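Walldale Table Items, README

Version 3
Last changed April 4, 2006
Maintained by Kirsty Entwistle and Tane Tautahi

What's in this package

Written records of kitchen things set out on a table, what each thing is called, and where it sits relative to the others. The package has an item list, a set of layouts, and a file of notes made by the people who did the recording. Everything is plain text or comma-separated text and opens in any spreadsheet program.

The items are ordinary: bowls, plates, mugs, egg cartons, pump and spray bottles, measuring jugs, food storage containers, fruit and vegetables, sponges and cloths. The records cover what is on the table top. Things on the floor or the walls are left out, except in a few early layouts where Alby Pryor wrote them into the remarks column. We kept his remarks as they were.

Files

items.csv - one row per item, 106 rows
layouts.csv - one row per item per layout, 33 layouts
names.csv - other names people used for the same item
notes.txt - loose notes, in the order they were written
changes.txt - what changed between versions

All files are saved as plain ASCII. Line endings are DOS style. If your program shows an extra blank line after every row, that is why, and most editors have a setting for it.

Columns in items.csv

item_id: a short code, a letter and a number. The letter gives the group (B for bowls and plates, C for cups and mugs, E for eggs and their packaging, F for other food, L for liquids and bottles, M for measuring, S for storage, X for anything else).

name: the name we settled on, in lower case.

colour: one main colour. If an item has two, the second goes in colour2.

see_through: yes, partly or no. Added in version 2 because the clear things were the ones most often missed.

material: filled in only when the recorder was certain. A shiny bowl that somebody picked up and knew to be stainless steel gets "stainless steel". A pale bottle seen from across the table gets a blank. There are 47 blanks in this column and they are deliberate. Please don't fill them in from the name.

contents: what is in the item, if it holds something. The contents are also listed as their own item with their own code.

Columns in layouts.csv

layout_id: 1 to 33.

item_id: matches items.csv.

zone: front, centre, back, left or right, or a pair such as back left. Front always means the side nearest the recorder.

on_or_in: the code of whatever the item is resting on or in. An egg on a plate has the code of the plate here. An item standing straight on the cloth has "cloth".

next_to: the closest item, by eye.

turned: for items with a handle or a spout, which way it points. Left and right are as the recorder sees them.

sure: y or n. See the section on doubtful items.

remarks: free text.

How the layouts were made

Recording was done in Huvonstead in a small room with a round table. Leonie Tipoki set out the first batch and Kagiso Sithole did most of the rest. The instruction was to put things down the way you would if you were partway through making something and had been called to the phone. Nothing was lined up or spaced evenly, and we asked people to leave things touching if they had ended up touching.

One person laid the table and a different person wrote it down. The writer was allowed to walk to either side but had to record positions as seen from the front. The writer did not ask the layer what anything was until the row was finished. If the answer changed the name, the old name went into names.csv and the new one into items.csv. A fair number of the entries in names.csv came about this way, and some of them are better names than the ones we kept.

Table coverings are listed in notes.txt against the layout number. A patterned cloth makes small items harder to pick out, red ones on a red and black check most of all, and we wanted some of that in the set.
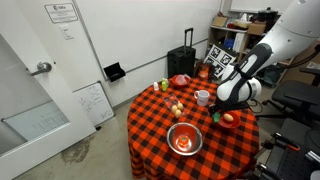 Eggs are recorded singly. Three in a carton and one on a plate come to four rows plus the carton and the plate, so six rows altogether. Early on we tried recording "eggs in carton" as one item with a number after it, and it fell apart as soon as one egg was moved somewhere else on the table. The change was made in version 2 and the older layouts were rewritten to match. If you have version 1 files, do not mix them with these.

A carton is always entered as its own item, open or closed, empty or holding something. For clear cartons put "clear" in colour and "yes" in see_through. Brown eggs are "brown", including the speckled ones, and white eggs are "white". We did not try to grade browns.

Food in a bowl takes the bowl's code under on_or_in and the bowl's zone. If the food is sticking up over the rim it still counts as in.

Nested items

Lids, jugs and containers get stacked into each other on any working table. The rule is that the outer item gets the zone and the inner item points to the outer one. When the recorder couldn't tell whether the inner thing was a lid or a second container, the name is "lid or container" and sure is n. There is one red measuring jug that is in this state nearly every time it appears. Tane wanted it called a pitcher, and you will find it under both in names.csv.

Doubtful items

Rows marked n under sure are kept on purpose. They fall into a few kinds.

Fruit and vegetables that could be either of two things. Small, round and red-orange with a green top was called a tomato by some of us and a pepper by others (capsicum if you ask Leonie). The item name is "tomato or pepper" and both single names are in names.csv. We ask users to keep the double name.

Small green things. Several items in the set are small and green, among them sponges, toy pieces and the odd bottle cap. Where the recorder couldn't say which, the name is "small green item" with an X code.

Bottles without a readable label. These go under L with the colour and, if it could be made out, the kind of top. "Pump or spray" is allowed as an entry. Contents are left blank unless somebody opened the bottle.

Dark things at the back edge. These are the weakest rows in the package. Black or dark items standing behind something else were often put down as "black item" with nothing more. Kagiso went through as many as he could in May before the second version and improved a handful.

Handles

The turned column came from a suggestion of Alby's and is filled in from layout 9 onward. It covers mugs, jugs, saucepans and anything else with one handle. For two-handled items it says "both". For a mug whose handle is hidden behind the body it says "away", and we accept that "away" was sometimes a guess. Layouts 1 to 8 have blanks throughout.

Colour words

We use red, orange, yellow, green, blue, purple, pink, brown, black, white, grey, silver and clear. "Lime" was added for bottles after two green ones ended up side by side in the same layout and the rows could not be told apart. "Red-orange" is permitted for food only. Orange see-through containers are "orange" with see_through set to yes, which looks odd in a sorted list but is correct.

Known problems

Layout 17 has two items with the same code, C4. The second one should be C6. It is left alone in this version because people have already quoted row numbers from it.

Layout 22 gives the zone of a plate as "front right" and the item on the plate as "right". The plate's zone is the right one to use.

Zones are coarse on a round table. An item halfway between centre and right was put in whichever the recorder felt like, and Kagiso says right more often than Leonie does. Anyone comparing layouts by zone should check the recorder, given by initials at the top of each block in notes.txt.

Cutlery is thin on the ground. We meant to add more - a tray of it was set aside - and ran out of time.

Using the files

People have used the lists for vocabulary practice, for writing kitchen inventories, and for describing games where one person sets a table from another person's instructions. All of that is fine. You may copy and change the files provided this README goes with them and you say what you changed.

The files should not be taken as a guide to what a usual kitchen holds. The items came out of a few cupboards in Huvonstead and reflect what was in them. Bowls and bottles are overrepresented and there is hardly any glassware.

Related lists

The Fuvell list covers drawers and shelves and uses the same item codes up to X9. After that the two go separate ways. The Feng list is older, has no zones, and spells several names differently. A table matching Feng names to ours is at the end of names.csv.

Corrections

Send corrections to Kirsty with the layout number, the item code and the column. Name changes need to go to Tane too, so he can update names.csv at the same time. Please send the row as it should read, in full, and leave the other columns as they were.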